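Aligning Head and Gripper Recordings for the Book Handling Task
Drilum Manipulation Methods, Guide 3

Prepared by Melati Yusof and Ottar Lundgren
Revised Friday, May 14, 2021

Scope
This guide sets out the procedure for turning paired head and gripper recordings into training episodes. It applies to all two-handed tabletop tasks in the Kerno set. Operators should have completed the calibration guide first.

Step 1. Check the clocks
Open the session folder and run the clock check on all streams. The reported offset between any two streams must be under 27 milliseconds. Sessions above this limit are returned to Saodah Teoh for correction and must not be trimmed by hand.

Step 2. Confirm the marker cubes
Each gripper carries a cube with printed square markers. Step through the head view and confirm that both cubes are detected when the hands are over the table. Then open the gripper view for the same session and look for the cube of the opposite hand. Short gaps in detection are filled by the tracker. Longer gaps are flagged in red and the segment is dropped.

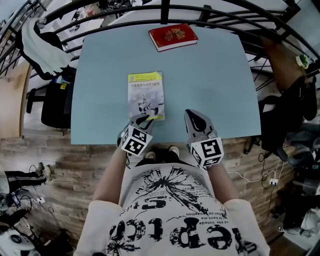 Head view, then gripper view. The red hardcover book is in both. 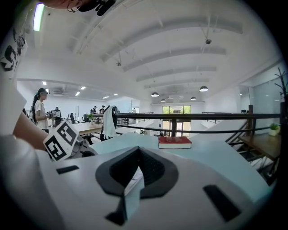
Step 3. Choose a shared reference object
Select one object that stays still at the start of the episode and mark its outline in each view. Flat objects with a strong color give the best results. Avoid anything with a glossy cover. The software uses the outlines to refine the position of each gripper relative to the table.

Step 4. Cut the episodes
Set the start of each episode at the last still moment before either hand moves toward an object, and the end at the first still moment after release. Episodes longer than 600 samples should be split at a natural pause.

Step 5. Export
Export with the default settings. Do not rename the output files.

Results to date
The January training run used 2,966 episodes prepared in this way. Policies trained on aligned pairs placed books more accurately than those trained on gripper views alone, with the largest gain when the target lay near the table edge. Hollis Castellanos maintains the full results table.

Questions about dropped segments should be sent to Yichen Kong with the session number.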